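Vernora opens hand-held demonstration kit to outside users

Saturday, April 4, 2020

Vernora has begun shipping the second version of its hand-held demonstration kit, a pair of grippers that a person carries and closes by hand to record a task for later use by a robot arm. The first version went only to the company's own staff and to Wikico, which tested it on sorting and packing work.

The approach differs from remote control in where the operator stands. In a remote setup, the operator drives an arm through a leader device or a controller, and the arm has to be present, powered and calibrated. With the hand-held kit the person does the task directly with the gripper jaws. A camera on the tool records the view over the fingers, and software recovers the path of the tool and the width of the jaw opening for each moment of the recording. The arm enters only at playback or training.

Vernora's release lists 1000 demonstrations as the minimum for a new task family. A task family in the company's terms covers one type of motion with varied objects and start positions, such as moving small items from a table into an open box. Each recording is capped at 20 seconds. Longer jobs are split into segments, and each segment is labeled with a short instruction before upload.

Eylül Işık, who leads data work at Vernora, said the cap came from review time. "A long recording with one bad grasp in the middle used to be thrown out whole," she said. "With short segments we drop the bad one and keep the rest."

Flexible objects get their own section in the release. Cords, strings of beads and folded cloth change shape as soon as a finger touches them, and a path that works on one layout can fail on the next. The company asks users to lay such items down again between recordings and to vary the side from which the jaws approach. It also asks them to leave ordinary household surroundings in view. Işık said models trained only on footage from a bare bench did poorly when the background changed.

The kit still has limits. The jaws report opening width but no grip force, so the recordings hold no direct measure of how hard an item is squeezed. Tracking also degrades when the tool is turned quickly toward a blank wall. 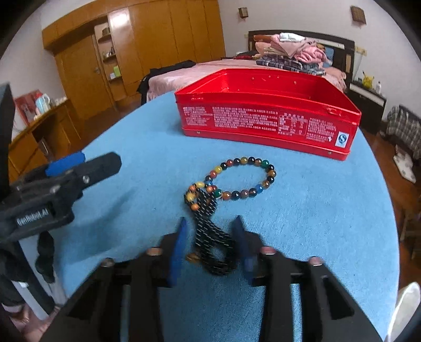 Two hand-held grippers at a cloth-covered table, with a black cord item between the blue finger pads of one and a loop of beads beside it.

Ah-rin Yook, an engineer at Turcotte, has used both methods on cable handling and plans to keep both. Remote control remains her choice for tasks near the limit of an arm's reach, where a person with a free hand may record a motion that the arm cannot follow. "You find out at once if the joint limits are a problem," she said. "With the hand tool you find out at playback."

Vernora said a reach check will be added to the upload software in June. The check will compare each recorded path with the joint limits of a selected arm and flag segments that fall outside them. Support for Hurnach arms is planned for the same update. Existing recordings can be run through the check without being uploaded again.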